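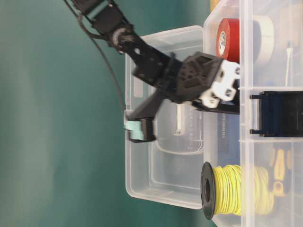 Robotic arm with a mint-green pad on the fingertip

Has anyone bought a car that was built on a TV show? How do you check it's the real one?

rustbeltwagon
Posted Dec 3, 2024

Hi all, long-time reader and first-time poster in the TV and Celebrity Cars section. I grew up on Arstead Garage. My dad and I watched every episode on the couch together, and when it got canceled we just started over from the first season. So you can imagine what happened to me when one of the cars from the show turned up for sale a short drive from my house!

It's the green fastback from the second season, the one where they argued about the hood scoop for the whole hour. The seller says he got it from the guy who bought it from the production. He has a framed photo of the car with the cast and a signed glove box door. The odometer shows 821 miles since the build, and he says that's right because it mostly went to shows on a trailer.

What he doesn't have is much paper. There's a title in his name and a folder of receipts for tires and a battery, and that's it. No letter from the show. When I asked about the build number he said all that stuff "stayed with the network." He wants a good bit more than a normal fastback in the same shape would bring, and I'd be using money I've been putting away for years, so I'd like to not be an idiot about it.

So my questions are - how do people prove a car like this is the one from TV? Is the signed glove box door worth anything as proof? And are these cars any good to drive, or are they thrown together for the cameras? I'd want to take it out on weekends and I'm okay with tools, but I'm no welder.

Thanks in advance, and sorry for the long post.

quarterpanel_kate

Oh I remember that episode, the hood scoop one! I've owned a show car for a few years now (different show, one of the Honkanen Customs trucks), so I can tell you how it went for me.

First off, don't put much weight on the signed door. Cast members sign things at events all the time, and a glove box door comes off with a couple of screws. I have a signed air cleaner lid in my den that has never been on my truck. It's nice to look at and that's all. The framed photo is better, but only if you can match it to the metal in front of you.

What worked for me was the VIN and the episodes. I got the VIN from the seller before I drove out there, and then I looked for any shot in the show where you could see the plate or the door jamb. Shows blur them sometimes, but they get lazy, and I found mine for maybe half a second while somebody was leaning in to pull the seat. After that I went through the build scenes with the pause button and wrote down every odd little thing. A patch on the firewall, a weld that wandered, a bracket somebody had drilled twice. Paint can be copied by anybody with a decent booth, but it would be a strange person who copied a crooked weld on the inside of a trunk.

You already know the episodes by heart so you're ahead of me there. Take a laptop or a tablet with you, ask if you can put the car on a lift, and spend a whole afternoon. If the seller gets fidgety about that, well, you have your answer.

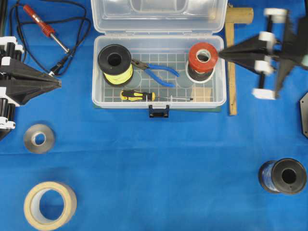 Second thing is the title history. Ask the state for whatever they'll give you, and see if a production company shows up as an owner. On mine it did, which settled it. It isn't always that tidy, though. A lot of these cars belonged to a customer the entire time and the show only worked on them, so the production never held the title. In that case you want to find that customer. Old show programs are great for this because they print the owner's name next to the car. There was a big meet at the Hikier fairgrounds every April back then and I'd bet money that fastback went to at least one of them. Their club kept the programs in binders and they were very sweet about looking things up for me.

As for driving it... mine was rough. The engine was good and the paint was lovely, and then the wipers weren't hooked up to anything. The fuel gauge was stuck, the heater box was empty, and the driver's window dropped into the door the first time I used it. I had 19 things on my list after the first month. None of it was hard, it was just dull work the cameras had no use for. The brakes were what worried me, so please have those looked at by someone you trust before you go anywhere in it. 821 miles on a car that old with a fresh build mostly means the bugs haven't shown up yet.

I love my truck to bits, by the way, and I'd do it again. I just would have paid less.

dropped_c10

its probably a clone. theres always three of everything from those shows. offer him regular fastback money and if he says no walk away

oldtimer_in_the_slow_lane

I'll disagree a little with the last poster, since most of these cars weren't interesting enough for anyone to copy. The famous ones, sure. A second-season car from a show that got canceled, I'd be surprised. But the advice on the price is sound. If he can't prove it, you shouldn't pay for it, even if it turns out to be true.

I helped my brother-in-law through this with a wagon that was on Clatetti's Roadside. No papers at all, same story as yours, everything had "stayed with the network." We ended up writing to the upholstery shop that did the seats, and they still had the work order with the VIN on it. Took them 30 days to answer and we'd just about given up. So try the outside shops! The show may be gone but the people who did the chrome and the glass and the seats are often still in the same building, and they like being asked. Watch the credits at the end of the episode, they thank all of them there.

Also ask your insurance agent before you buy. Ours wanted an appraisal for an agreed value policy, and the appraiser charged $500 and wouldn't count the TV history until we had that work order in hand. Without it he valued the wagon like any other wagon. That number is a pretty good guide to what you should be offering.

One more small thing, look under the carpet. On the wagon there was wiring run for the in-car cameras, just snipped off and left there under the passenger seat. My brother-in-law wouldn't let me take it out. He shows it to everybody.

rustbeltwagon

Wow, thank you! I hadn't thought of the credits at all. I went back and paused it last night, and there's an interior shop and a glass place listed, and the glass place is still open. I'm calling them in the morning. I also found a spot where you can see a patch behind the left rear wheel well, so I've asked the seller if I can bring a flashlight and crawl around. He said yes, but he wants me to bring lunch.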